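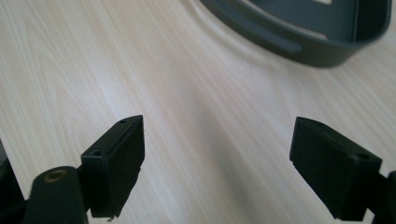

Wed 15 May

Erg test this morning, 18 rowers, all finished. Damper at four for everyone, drag factor checked between groups. The Testmont machines read slightly high again, so I swapped the two worst to the warm-up row and will clean the flywheel cages before the weekend.

Hanna Ostrowski held her splits within a second through the third 500, then faded. Same pattern as the last test. Her stroke rate climbs when the power drops, and she gets less out of each stroke. I have her on low-rate work until the regatta, 18 strokes a minute, feet out for the first piece.

Celina Sobczak pulled a personal best and was annoyed by it. She thinks she went out too slowly. She did.

Water session at 4. Crosswind from the boathouse side, gusting, so we stayed above the bridge. Put the Skimmont eight out with Celina at stroke and Hanna moved to six. The catch timing in the stern four was better than on Monday. Bow pair still late. Checked the rigging afterward and found the span on seat two was wide by a centimeter. Reset it and marked the rigger with tape. Oar 613 has a loose collar and is off the rack until I can re-glue it.

Sławomir Szulc wants to race the eight at Druvus and skip the fours. I would keep both entries. The fours show me who is moving the boat, and we have no seat-racing data on the novices at all. We left it open. Entries close Friday and the fee is the same either way if we withdraw in time.

Trailer: left rear tire worn on the inside edge. Alignment, probably. Walczak can look at it next week. Bill from them last time was 1429, which included the bearings, so I expect less.

Thirumalai Rodrigues asked for a lighter load during finals. Gave him two steady-state rows, 8 km each, no lifting. He races in July and there is time.

Tomorrow: technical row, pause drills at hands away, then starts. Bring the spare cox box battery. Call Walczak before lunch.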